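工单：采集用手持夹爪及配套耗材，采购申请第二次退回
提交方：Tosutbridge 数据采集组
处理方：Eskola 采购系统支持
状态：处理中（这三个字已经比我们的一部分设备耐用了）

2024年3月23日

问题简述：我们为 Sorkwood 项目提交的手持夹爪采购申请，在 Eskola 里走到“资产归类”一步就被退回，退回理由是“用途不明确，请说明该设备由何种机器人使用”。设备由人使用。人用手拿着。系统的下拉菜单里没有“人”这一项，离得最近的是“其他机电”，选了以后会自动弹出一张起重机械安全承诺书，签了也不行，不签也不行。

复现步骤：新建申请，类别选“机器人末端执行器”，“所属机器人编号”留空，提交。报错。填“无”，报错。填“人工”，系统接受，然后在下一级审批里被人工退回。

按退回意见的要求，补充现场使用情况。
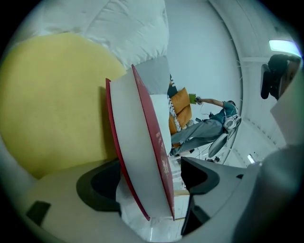 邬思衡

先回答第一个问题：夹爪为什么不装在机械臂上。项目这一阶段要的是人做动作的数据，夹书、放书、递书，夹爪拿在手里，动作由人来完成。机械臂在下一期预算里，而下一期预算在哪里，我不便在工单中猜测。

第二个问题：“能否以普通夹取工具替代，如垃圾夹、烧烤夹”。这个问题我认真看了两遍。不能。申请里写的是带标记块安装位的型号，事后处理数据要靠那块印着黑色图案的东西算位置。烧烤夹没有安装位。如果有人愿意给烧烤夹设计一个，我们很乐意评估，但工时费大概率不归在耗材里。

第三个问题：“数量依据”。我们报的是 4 套夹爪，两人同时作业，每人左右手各一只算一套，剩下的做备件。有位审批意见写“两人作业，报两套即可，坏了再买”。这是个很好的原则，前提是供应商 Fimeo 的交货期别那么长。他们的报价单上写 8 周，从收到预付款算起；预付款从我们这边出去的时间，报价单上没写，他们大概也不敢写。

处理记录一

支持回复：请将“机器人末端执行器”改为“手持仪器”。

已改。改完以后，单价字段触发了“手持仪器单件限额”的规则，提示超限，要求走专项论证。专项论证的模板第一栏是“请说明该设备由何种机器人使用”。

我们把这个环绕了一圈，回到原地，截屏已附在系统附件里。建议支持同事打印出来贴墙上，挺对称的。

处理记录二

支持回复：可将夹爪拆分为“本体”“指尖垫”“标记块”三项，分别申报，这样单项不超限。

谢谢，这个办法我们前年用过，当时到货的是三个箱子，分属三个供应商，接口是三种规格。组里后来把其中一箱当脚凳用，那是整个批次里使用率最高的一件资产。这次希望整套买。

另外补充一点预算口径。上次编预算的时候，大家的注意力都在夹爪和头显上，真到了开工那天，缺的是下面这些：

延长线和排插。申请时报“若干”，被退回，要求填具体数字；填了具体数字，又被问为什么不用墙插。墙插在墙上，人在屋子中间走。
线缆。背负设备的黑色线缆一路拖到地上，石纹地砖又滑又亮，线在上面跑得比人快。想买理线槽，归类时被划进“装修”。
备用电池。无异议，唯一一次通过，所以也没人记得买了没有。

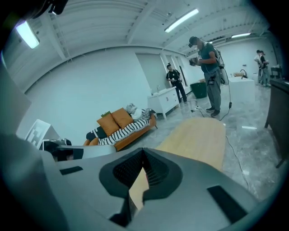 所以我的建议是预算表里单开一栏，叫“走动成本”。凡是操作人员需要离开椅子的方案，都按走动距离配线、配排插、配一个盯着线的人。盯线的人工费目前挂在“会议”科目下面，财务问过会议纪要在哪里，我们说会议的主要议题是别绊倒。

关于无线方案：问过 Fimeo，也问过另外两家。无线版有，价格翻上去一截，续航则往反方向走。销售同事在电话里用了“基本够用”四个字，我请他把这四个字写进合同，他说要回去确认。到今天还在确认。如果五月之前还没有书面答复，这一版就按有线版采购，不再等。

处理记录三

支持回复：资产归类问题已提交后台，请申请方先补齐“道具类”明细，包括家具。

家具不在本次申请范围内。沙发、椅子、靠垫都是现有的，坐得好好的。我理解系统看到“场地：客厅布置”就会自动拉出家具清单，但请不要替我们申购沙发。上一次系统替某个组自动补了配套件，他们至今有一批没有柜子的柜门。

道具类真正要报的只有书。预算 300 元，够买一批大小厚薄不一样的硬皮本。审批意见问“为什么要买书，是否可以去图书室借”，又问“书籍内容是否与项目相关”。内容无关，夹爪不识字。图书室的书我们借过，还的时候书角有夹痕，赔偿单走的是另一个流程，那个流程的负责人现在见到我们就绕道。

颜色有一点讲究。封面和垫子反差大一些，回头看数据时好找，红皮本放在黄垫子上就比灰本子放在灰布上省心。请不要因为“灰色款有库存、单价低”而自行替换。去年的替换造成的后果，是有一整批素材需要人工去找书在哪里，找的人按小时计费，算下来够买一书架精装本。

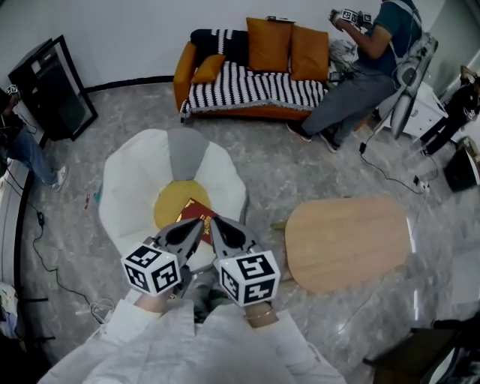 维护费用也在这里一并说明，免得下一轮再问。指尖垫是消耗品，合同里要写明单卖、单价锁定，不能到时候告诉我们“只能随整机更换”。标记块的贴面怕划，怕手汗，更怕有人觉得它脏了拿酒精去擦。备一套空白块加一台还能对齐的打印机，比返厂便宜得多。打印机我们有，对齐的那台正在另一个楼层服役，借用单已提交，走的也是 Eskola。

头显单独走一张申请，不要合并。合并以后系统会取两者里较长的那个审批链，再取两者里较低的那个限额，这个设计我不评价。

付款条件：Fimeo 要求预付一半，我们的制度要求到货验收后付款。双方目前的状态是互相欣赏对方的坚持。请支持同事确认，“样机试用”能否作为第一笔付款的验收节点。若能，我们先要一套样机，在现场连续用满一周，记录三件事：握久了手酸不酸，指尖垫会不会移位，线头接口松不松。前两件写不进验收标准，因为标准模板只认“符合”和“不符合”，而手酸是一个渐变的过程。

处理记录四

支持回复：后台已新增类别“手持式机器人末端执行器（无机器人）”，请重新提交。

收到，已重新提交。新类别可用，“所属机器人编号”仍为必填。

临时处理：编号栏填了 Sorkwood 的项目号，系统校验通过，当前在第二级审批。副作用是资产台账里现在多了一台名叫 Sorkwood 的机器人，今天上午已收到它的年检提醒。请支持同事在改掉必填项之前，先帮忙把年检停掉，它没有身体可以送检。

遗留事项：
一、必填项去除，时间待支持方答复。
二、无线版续航的书面说明，待 Fimeo。
三、理线槽从“装修”改回“耗材”，已另开工单，关联到本单。
四、起重机械安全承诺书撤回。第一次提交时误签，培训通知已经发到我邮箱了，请一并取消，或者告诉我带不带安全帽。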